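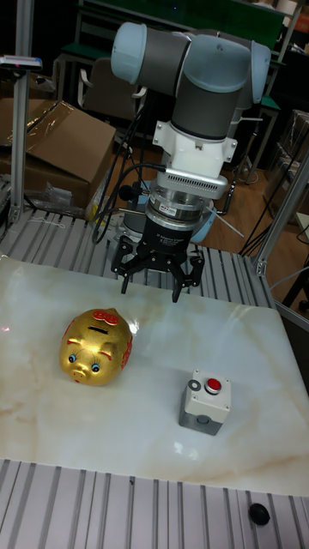

Figura 3. Hucha dorada con lazo rojo (tipo C). La ranura queda inmediatamente detrás del lazo.

4. El cerdo dorado: forma, ornamento y acceso al dinero

4.1. Por qué un tipo aparte

En la sección anterior repartimos las huchas del corpus en tres tipos según el tratamiento de la superficie: lisas (A), pintadas con un solo motivo (B) y doradas con ornamento rojo (C). Los dos primeros se comportan con una docilidad que se agradece. El tercero nos ha costado un verano entero y merece sección propia, en parte por sus méritos y en parte porque ya teníamos escritas las otras.

El inventario de Brarkberg reúne 802 huchas zoomorfas de uso doméstico. Hay gallinas, un búho de expresión contable y varios perros, pero el cerdo gana con una holgura que haría sospechar de cualquier elección. De los cerdos, 200 pertenecen al tipo C. La cifra es exacta y redonda; la hemos repasado tres veces con la esperanza de que dejara de serlo, porque a los revisores las cifras redondas les producen desasosiego.

El tipo se reconoce sin dificultad. Superficie dorada y brillante, cara pintada con ojos azules de dibujo animado, hocico redondo con sus dos orificios, algo rojo en la cabeza y más rojo en el costado. La discreción, virtud que los manuales de economía doméstica asocian al ahorro, no figura entre sus atributos. Un cerdo del tipo C anuncia desde el otro extremo de la habitación que dentro puede haber dinero, y lo hace con pestañas.

4.2. La cara

La bibliografía sobre huchas ha prestado mucha atención a la ranura y muy poca a la cara, como si el animal fuese un envoltorio que el dinero tolera. Nuestros informantes opinan otra cosa. En las entrevistas de Kuvau, la pregunta «¿dónde coloca usted la hucha?» obtuvo respuestas previsibles (la estantería, el aparador, encima del frigorífico). La pregunta «¿hacia dónde mira?» obtuvo respuestas mucho más largas.

La orientación, en efecto, se cuida. El cerdo suele mirar hacia quien entra, o ligeramente de lado, en una postura de tres cuartos que recuerda a la del retrato de notable provincial. Dos familias lo tenían vuelto hacia la pared. En una de ellas se nos explicó que se había retirado dinero para un billete de tren y que todavía no se había repuesto. En la otra nadie recordaba el motivo, aunque el cerdo seguía castigado.

Los ojos desempeñan aquí una función que proponemos llamar, a falta de un término menos solemne, vigilancia decorativa. Son grandes, son azules y no se cierran. En los ejemplares del tipo C pueden llevar pestañas pintadas, lo que suaviza el reproche sin llegar a retirarlo.
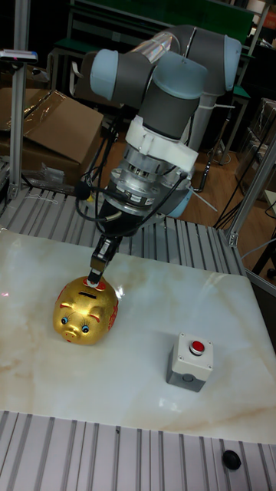 Figura 4. Hucha del tipo C, de tres cuartos. Se aprecian los ojos azules con pestañas, las orejas erguidas y el motivo rojo del costado.

Las orejas plantean un problema menor de clasificación. En unos ejemplares están perfiladas en rojo y en otros el rojo se concentra en el lazo, hasta el punto de que durante las primeras semanas dos de nosotros mantuvimos listas separadas. Al cotejarlas descubrimos que el mismo cerdo figuraba en ambas, con y sin perfil, según desde qué lado de la mesa se hubiera redactado la ficha. Desde entonces la ficha exige dos puntos de vista y la firma de ambos catalogadores, medida que ha mejorado los datos y empeorado las sobremesas.

4.3. El costado y el rojo

La decoración roja del flanco es la parte que peor describimos los investigadores y mejor describen los niños. En nuestras fichas aparece como «motivo vegetal», «cenefa», «filigrana», «motivo (?)» y, en una ocasión de franqueza, «adorno rojo». Los menores de diez años entrevistados en Kuvau la llamaron casi siempre «las flores», y uno «el tatuaje». Hemos adoptado provisionalmente «ornamento lateral», que tiene la ventaja de no comprometer a nadie.

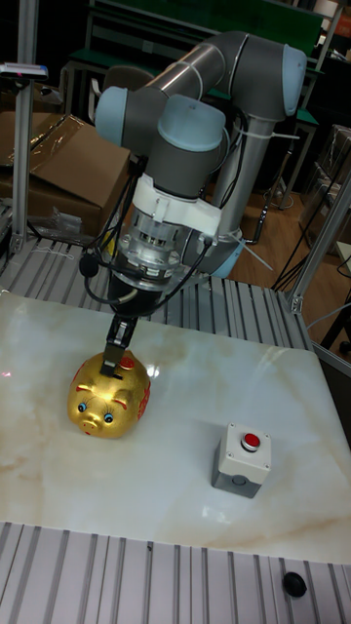 Figura 5. Ornamento lateral y marca roja de la cabeza. En el flanco se combinan motivos decorativos y caracteres.

La presencia de caracteres junto al dibujo complica la lectura. Los propietarios suelen atribuirles un significado de prosperidad, casi nunca el mismo, y lo defienden con aplomo. Recogimos «fortuna», «salud», «feliz año» y «no romper». No hemos intentado una traducción: los trazos están con frecuencia deformados por la curva del vientre, se interrumpen en la pata y en muchas piezas se han desgastado justo en la zona por donde se agarra el animal. Lo que interesa a este trabajo es que se da por hecho que dicen algo y que ese algo es favorable. Un texto que no se puede leer y del que todos esperan buenas noticias es un recurso ornamental de notable eficacia, como sabe cualquiera que haya contratado un depósito bancario.

El brillo presenta otra dificultad, ésta de orden práctico. La superficie dorada devuelve la luz del techo y, al inventariar, los reflejos se confunden con desconchones. En la primera campaña anotamos desperfectos en el lomo y en la frente de 11 piezas que, examinadas junto a una ventana, estaban intactas. Se han corregido las fichas. Conservamos las originales porque contienen hipótesis muy elaboradas sobre el desgaste por caricia, y alguna de ellas llegó a presentarse en un congreso.

4.4. La ranura detrás del lazo

Llegamos a la cuestión que da título al artículo. En los tipos A y B la ranura ocupa el centro del lomo, lugar que la tradición, la gravedad y el sentido común recomiendan de consuno. En el tipo C se desplaza hacia delante, hasta quedar detrás mismo del lazo. El desplazamiento es modesto, pero cambia el gesto de ahorrar.

Con la ranura centrada, la moneda se introduce desde arriba y casi sin mirar. Con la ranura pegada al lazo, los dedos tropiezan con el adorno y el usuario se ve obligado a apuntar. Pedimos a los participantes de Kuvau que describieran la operación y el vocabulario resultó revelador: con los tipos A y B la moneda «se echa»; con el tipo C «se pone», «se le da» o, en el caso de una informante de edad avanzada, «se le peina». La conducta es más lenta y está más dirigida a la cabeza del animal. Varias personas reconocieron que le hablaban.

No pretendemos que el lazo se diseñara con ese propósito. El catálogo de Cukix, firma que distribuye en la zona buena parte de las piezas del tipo C, lo menciona una sola vez y lo llama «detalle simpático». Consultada por escrito, la empresa respondió con amabilidad que la ranura estaba ahí porque en algún sitio tenía que estar. Recogemos la explicación con el respeto que merece toda hipótesis parsimoniosa.

Más consecuencias tiene el adorno a la hora de vaciar. Muchos usuarios intentan extraer monedas por la ranura antes de buscar otra vía, poniendo el cerdo boca abajo y sacudiéndolo. En el tipo C el agarre natural para esa maniobra es la cabeza, de manera que la palma cubre la ranura y el dinero no sale. El resultado es un ahorro por obstrucción, ajeno por completo a la voluntad del ahorrador, y que nuestros datos no permiten distinguir de la constancia. Sobre una encimera de dibujo marmóreo, que es el apoyo más frecuente en las viviendas visitadas, las sacudidas se practican además con cierta prudencia. 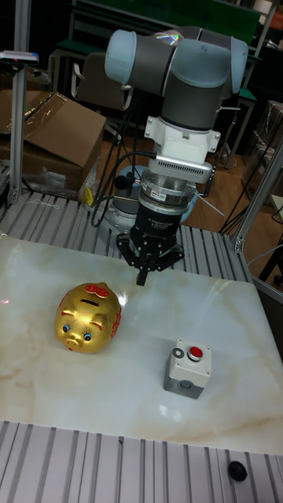 A esta lectura se opone Crescencio Bautista, que tras leer un borrador de la sección nos escribió que habíamos dedicado demasiadas páginas a la cabeza del cerdo y ninguna a su barriga. «Quien ahorra en serio no mira la ranura», objeta. «Levanta la hucha y la pesa con la mano. Lo demás es para las visitas.» A su juicio, el lazo, los ojos y el dorado son un asunto de regalo: los elige quien compra la hucha, que rara vez es quien la llena.

La objeción es seria y, lo que resulta más molesto, comprobable. Volvimos a las entrevistas y seleccionamos las 100 primeras en las que constaba la procedencia de un ejemplar del tipo C. En la gran mayoría era un regalo, adquirido a menudo en el mercado de Iyamu, y quien lo había recibido no recordaba haberlo elegido en ningún sentido de la palabra. Lo tenía, que es otra relación con los objetos y probablemente la más común. Bautista también acierta en lo del peso: el gesto de sopesar aparece en todos los grupos de edad, con independencia del tipo, y suele ir seguido de una estimación en voz alta que se equivoca siempre por exceso.

Con todo, mantenemos nuestra propuesta en lo que toca al acto de introducir la moneda. Que el adorno lo escoja un tercero no impide que estorbe al usuario. Una cuñada generosa puede determinar durante años la posición de unos dedos, y la literatura sobre regalos ofrece casos peores.

4.5. Limitaciones

La campaña de Kuvau se hizo en mayo, mes sin fiestas locales ni pagas extraordinarias, y es posible que los cerdos estuvieran menos concurridos de lo habitual. El inventario se cerró el 4 de julio de 2021 y deja fuera las piezas ingresadas después, entre ellas una serie plateada que amenaza con obligarnos a abrir un tipo D. Las entrevistas se realizaron en presencia de la hucha, circunstancia que pudo inhibir algunas respuestas. Por último, ningún propietario nos permitió contar el contenido, y las estimaciones de la sección 5 se basan en lo que cada cual quiso declarar delante de su familia.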